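Una cocina abierta hasta que se acabe el guiso

Eftychia Theodorakopoulos abrió Skornetti con 47 cubiertos y una carta de seis platos. Antes había llevado la sala de Xenos, un restaurante más grande, donde cambiaban el menú cada mes.

«Allí aprendí a comprar», dice. «También aprendí que una carta larga obliga a tirar comida. Yo no quería eso.»

El local había sido una ferretería. Conservó el suelo y el mostrador, que ahora hace de barra. La reforma de la cocina se llevó casi todo el dinero y la terraza tuvo que esperar hasta mayo.

Christos Makris, su socio, se ocupa de los proveedores y de las cuentas. Llega a las siete de la mañana y se marcha cuando empieza el servicio. «El primer año no cobramos sueldo», explica. «Hicimos 918 servicios en el mejor mes y aun así íbamos justos. El alquiler no perdona.»

El guiso de cordero sale todos los días y cuando se termina no se repone. Algunos clientes protestan. Theodorakopoulos lo entiende, pero no piensa cambiarlo. «Tarda horas. Si hago el doble, me sobra la mitad.»

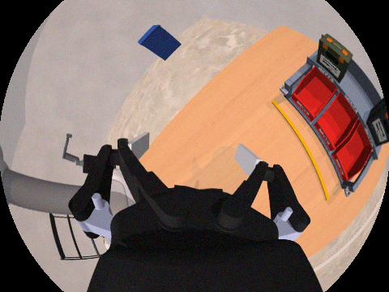

Tiempo de lectura: 2 min

Tampoco quieren turnos de mesa cortos. Probaron con 90 minutos durante un verano y lo dejaron. «La gente miraba el reloj y no pedía postre», recuerda Makris.

Les han propuesto abrir un segundo local. De momento han dicho que no. Ella prefiere contratar a otro cocinero y cerrar dos noches por semana. Él haría los números otra vez después del verano.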